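Teaching by hand vs driving it remotely – what are you all using for PC assembly?

Forum: Arms, Grippers and Teaching
Started by plirkard_pete, 18 July 2022

plirkard_pete
Hello all! Long-time reader, finally got something worth posting. We've started teaching an arm to build up a desktop PC and I am having the best time. Processor, memory, hard drive, all of it going into an ordinary tower case lying on its side. The parts that need a home sit in a 3D-printed plate next to the case so every run starts from the same spot.

Up to now I've been doing the lot by kinesthetic teaching, which is to say I put the arm in freedrive, grab it near the wrist and shove it where I want it. It's lovely for the big moves. You get a feel for where the joints are going to complain and you learn the job with your own elbows. For the fiddly bits I'm much less sure. My hand is heavier than I think it is, and when I play back a run you can see all my wobbles in it.
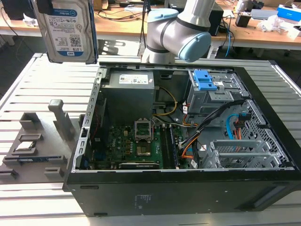

The hard drive is the one I keep going back to. It's held by its top edge and hangs upright, and it has to get past the cables and over to the bay cage without catching on anything. By hand I can do a decent job of the travel, but the last bit into the cage comes out different each time. So my question is whether I should move to remote control for that stage, or stick at it and get better with my hands. We've got 6 good runs of the drive so far, and I'd sooner not throw them away if they can be mixed with remote ones.

solder_and_tea
Great project! Remote, every time. I went over to a leader arm last September and I wouldn't go back. The big win is that your body isn't in the way. When you're holding the wrist you're blocking your own view, and if you're recording cameras as well, your sleeve ends up in half the footage. The robot won't have your sleeve when it's on its own.

Greco
I'm going to disagree with that, in a friendly way :) For anything with contact in it, hands on the arm still wins for me. You feel the part touch, you back off a hair, you wiggle, it drops in. With a cheap leader arm you feel none of that and you end up pushing on a motherboard with your eyes. I did five runs of seating memory remotely and every one had a shove in it that I would never have made with my fingers.

solder_and_tea
Fair, but that's a force feedback problem and you can get round a lot of it by slowing down. Scale your motion so a big move of your hand is a tiny move of the tool. Memory modules are a bit of a special case too, they want a proper push!

Greco
They do want a push. I want to know how big a push, that's all I'm saying.

Lucrezia Negri
Hi Pete, lovely to see someone doing this with a whole case. Most people give up at a peg in a hole! I'm on the side of doing both. We teach the approach by hand, save a handful of points, then take over remotely for the last stretch. You can mix the two sorts of data but do tag them, because the speeds come out completely different and the model gets muddled about how fast it's meant to be going. We found that out after recording rather a lot of it.

One more thing – do you have a camera on the wrist? For the insert it's worth more than all the others put together.

plirkard_pete
Thanks all, this is just what I was after. Yes to the wrist camera! I spent the evening looking through its pictures and now I can't stop. The fixed view is great for seeing the whole job laid out, but the wrist one tells you how square the part is sitting in the fingers, and I'd been ignoring it. Look how much you get of the caddy as well as the case behind it.
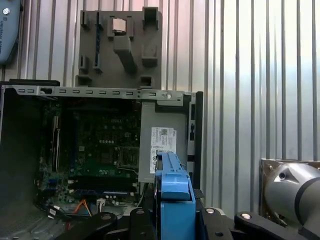

Blue drive caddy in the gripper, from the wrist camera, with the open case beyond.

Caddies are much nicer to teach than bare drives, by the way. They've got that raised handle, and a finger on each side feels like a proper hold.

corard_kid
Ooh nice. Newbie question, sorry. When you teach by hand, who works the gripper? I've only got two hands and they're both on the arm.

plirkard_pete
Foot pedal! Tap to close, tap to open. Before that I had a colleague pressing a key when I shouted, and the timing was terrible.

Lumton
Pedal here too. Tape it to the floor or it wanders off under the bench.

Carmela Pagano
Coming in from the data side. Please don't count runs as if they were all worth the same. We had 3000 at one point and a good chunk of them were the same person doing the same move from the same start. A smaller set where the start position shifts a bit and the cables lie differently taught the arm far more. Cables especially. If they're always tidy in your recordings, it will have no idea what to do with a messy case.

Also keep some of the wobbly ones, Pete! A run where you miss, back out and try again is worth having, as long as it ends up in the right place.

Greco
Agree with Carmela on the retries. Disagree on moving the start about too early, though. Get it working from one spot first or you won't know what's broken.

Carmela Pagano
I'd do it from the first afternoon, but I can see why you'd want to wait.

plirkard_pete
Right, plan for this week: by hand up to just above the cage, remote from there down, everything tagged, pedal for the gripper. And I'm going to shift the cables between runs. Greco, I'll do a batch of memory both ways and post the traces so you two can argue over real numbers.

solder_and_tea
Slow your scaling right down before you start!

Greco
Yes please to the traces. Same axes on both plots if you can.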